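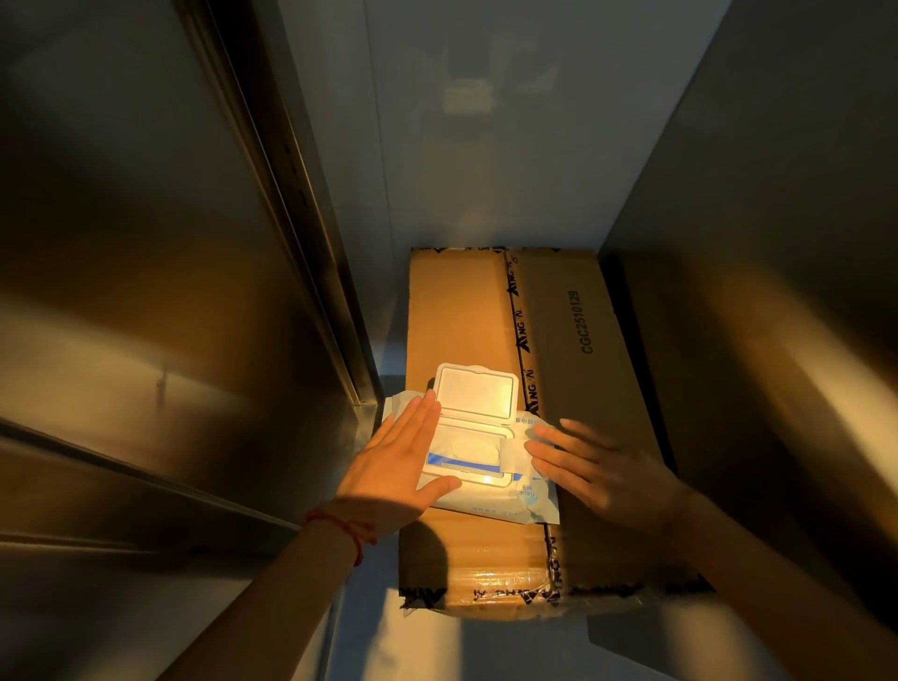
Carton with printed packing tape, wet wipes on top.

Rirnus Product List – Read Me

The list covers 26 hand-poured candles, balms and room sprays sold by Flistden. Each row gives the scent, net weight, wax or oil base and shelf life in months. Prices are held in a separate file. Burn times were recorded by Nélida Godoy and are missing for three of the products.

Last revised: 2 March 2022
Corrections: Gadisa Adugna, Flistden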